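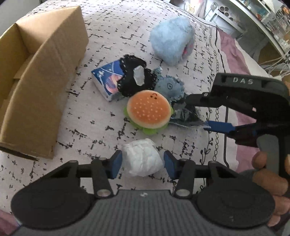
Progress Report to the Drurnosel Fund

Project: Public Figures, Public Opinions – how entertainers speak about politics, and how their followers answer
Grant holder: Riquelme Media Studies Group
Prepared by: Masaru Nakajima
Date: Saturday, May 19, 2018

1. Where we are now

The project is in its second half. The interview part is finished, the coding of comments is a little late, and the first working paper is in draft. I will explain each of these below, and at the end I ask for a decision on two small matters.

As a reminder for the new members of your board, we study what happens when an actor, a singer or a television host makes a political statement, and especially when this statement is different from what the followers expected. We do not judge if the statement is right or wrong. We look at the language of the statement, the language of the replies, and what the person does in the weeks after it.

2. Interviews

We planned 20 interviews with publicists, booking agents and magazine editors, and all of them are done. Misaki Yoshida made most of them by telephone. Three people asked to be interviewed a second time, and we agreed, as their first answers were short and they had thought more about the questions afterward.

The publicists gave us the most useful material. Many of them said that a client who speaks about an election for the first time loses some followers in the first days, but that the real difficulty comes later, when journalists ask the same question at every film opening. One agent described keeping a written answer of two sentences that the client must learn by heart. Editors were more careful with us. They often wanted to talk about the policy of their magazine and not about single cases, so this part of the material is thinner than I hoped.

We also learned that apologies are prepared much earlier than we believed. In several agencies a draft apology exists before the interview or the speech takes place. Shuk-fan Sin is now writing a short section on this, which was not in the original plan but fits well with the second research question.

3. Comments and coding

The collection has 900 comment threads. Each thread begins with one public statement and contains the replies from the first 5 days. The threads are stored at our office and a copy is held at Skolmont, as the data agreement requires. Names of ordinary users were removed before coding started.

Kohei Hayashi leads the coding. Two coders read every thread separately and then compare. At present more than 100 threads are waiting for this comparison, and this is the reason for the delay. The main trouble is irony. A reply such as "Great, now I have to throw away all my records" can be a real complaint or a joke against those who complain, and the coders did not agree often enough on replies of this kind. We stopped for a short time in the spring, wrote a new page for the code book, and started again with the difficult threads. Agreement is better now, although I would not call it good yet.

A smaller problem is deleted statements. When a celebrity removes a post, the replies sometimes stay but have no beginning. We decided to keep these threads only if the words of the statement were printed in a newspaper.

4. First observations

These are early and I ask you not to quote them.

Followers seem to be less angry about the opinion itself than about the moment when it is given. A political sentence in an awards speech gets harder replies than the same sentence in a long interview. Calls for unity or for patience with a new government are often read as support for it, even when the speaker says clearly that they did not vote for it. Singers get more personal replies than actors – many fans write as if to a friend who disappointed them.

We see few cases where the person changes the statement completely. It is more usual to say a second, softer thing and then to be silent.

5. Outreach

Meinir Pumphrey gave a talk to journalism students at Lendosard. The discussion went on past the planned hour, mostly about whether reporters should ask entertainers about politics at all. She has been invited again, and we would like to offer the students a small set of coded threads to practice with, after the working paper is out.

6. Budget

Spending on interviews was lower than planned, because almost no travel was necessary. Spending on coding was higher. The total is still inside the grant. The detailed table was sent separately to your finance office.

7. What we ask from the fund

First, we ask permission to move the unused travel money to coding hours. Without this we can still finish, but the comparison of the difficult threads would be done by one coder only.

Second, we ask that the working paper may be delivered one month later than the date in the agreement. The draft chapters on interviews can be sent before this, if the board wishes to read them.

8. Next steps

Kohei Hayashi will finish the comparison of the waiting threads. Misaki Yoshida will send the interview quotations back to the people who asked to approve them. Shuk-fan Sin and I will write the chapter on apologies and revise the introduction, where the review of earlier studies is still too long.

Questions about this report can be sent to me at the project office.

Masaru Nakajima
Riquelme Media Studies Group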